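Call for participants: draw procedure and ticket terminal trial, Starnirton

Reference 646. Posted 03/10/2026.

Flirkov runs number draws and instant-win games for licensed lottery operators. We are recruiting adult players for a paid trial of a new entry procedure at our Starnirton office. The trial covers the sale of a ticket, the checking of a ticket after a draw, and the claim process for lower prize tiers. No real-money play is involved at any stage.

Purpose of the trial

The current entry slip has been in use for several years and was designed for a single weekly game. Operators now sell multi-draw entries, syndicate entries and add-on games on the same slip. Error reports show that players mark the wrong panel or leave the draw count blank. Jamlow, the replacement terminal software, moves part of the slip to a screen and prints the remainder on the receipt. We need measurements of completion time and error rate from people who play at different frequencies, including people who play only when a jackpot has rolled over. 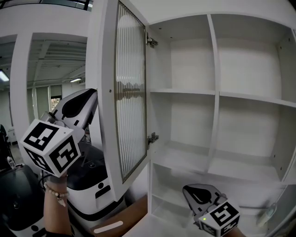
What participants will do

Each participant attends 2 sessions on separate days. In the first session you will complete a set of paper slips and a set of Jamlow entries from written instructions, for example a multi-draw entry with one line of chosen numbers and the rest picked at random. In the second session you will receive tickets from a simulated draw and will be asked to establish whether each ticket has won, in which tier, and where the prize would be claimed. Sessions last 3 hours including breaks.

Screen input and slip scans are logged. Sound is recorded during the closing interview only. Records are stored under a participant code and the code list is destroyed when the report has been delivered.

Eligibility

You must be of legal age to buy a lottery ticket where you live.
You must have bought at least one draw ticket, on paper or online, in the past year.
You must be able to read printed English at receipt size, with glasses if you normally wear them.
You must not be employed by a lottery operator, a ticket retailer or a terminal supplier, or live in the same household as someone who is.
You must not be enrolled in a self-exclusion program or have left one in the past year. Screening for this is by signed declaration.

Prior experience with self-service terminals is recorded but does not affect selection. We are short of applicants who play in syndicates, and of applicants who have never used a self-service terminal.

Payment

Payment is a fixed fee per session, made by bank transfer after each one. The fee does not depend on speed, accuracy or the result of any simulated draw. Simulated tickets have no cash value and must be returned before you leave. Travel by public transportation is refunded against receipts. Participants who withdraw during a session are paid for the full session. 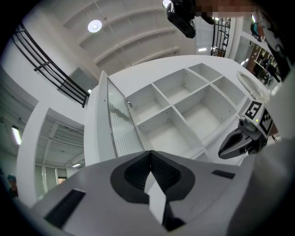

Comments from the earlier round

Dierckx: The matching part took me longer than the buying part, mainly the add-on game, where the digits have to be read from the right. I would tell applicants to expect that and to bring reading glasses. The instructions were clear otherwise, and the transfer for the first session came through before I went back for the second.

The add-on game remains in the test set. Its instruction sheet has been reset in larger type.

How to apply

Request the screening form from the Starnirton office by mail or at the front desk, quoting the reference number. The form has 6 questions and a declaration. Incomplete forms are not processed. Selected applicants receive a choice of session times in writing. Sessions run until the end of August, or until all places are filled.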